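**Lost property - please look before Saturday**

Quick one this month, the hall cupboard is full again. Two umbrellas, a child's cardigan, three lids with no tubs. And a green plastic thing that's been asked about more than anything else. Could be off a spray bottle, could be part of a toy. Santino says garden, Jean says bathroom.
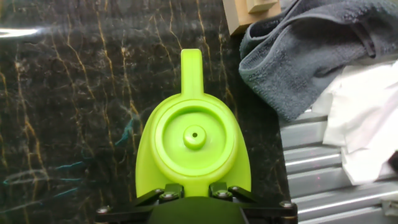
*Lime green, shiny, round disc on the front with a small hole in the middle. Yours?*

If you know it, ring Jean Moncrieff on extension 422, or catch her at coffee. She'll want to know wich bit of what it is before handing it over.

Anything left after Saturday goes to the Demissie Road shop, same as last time. Umbrellas too. Cardigan is age 2, hand knitted, blue buttons - would be a shame.

Cupboard key is with Santino Lagos, mornings only.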